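Murkside, in November

Ludger Lindemann came back from Penry at 4 in the afternoon with his coat still buttoned. He had promised his neighbor to sort the fruit before the evening bus, and he did not like to break a promise for such a small thing.

"You could use the kitchen," Güven Tokgöz said from the door.

"The kitchen is full of your jars."

This was true. Güven had paid 700 for the jars in Tovar and was still proud of the price.

The fruit was for Güven's sister, who lived alone in Mernlow and wrote long letters about the bad shops there. Ludger worked slowly, as he did with everything – first the hard ones, then the soft ones. He had put the tall orange box on the pink bedspread, and the oranges lay in front of it with one red tomato between them. "She did not ask for a tomato," he said. Güven looked at it for a while. "She will not send it back," he answered, and went to find some paper.

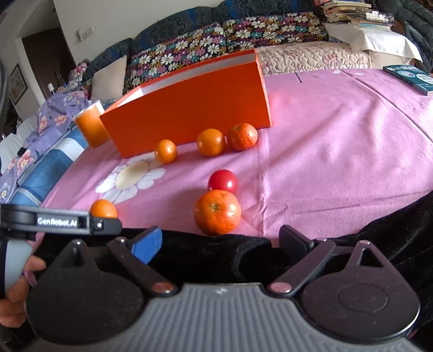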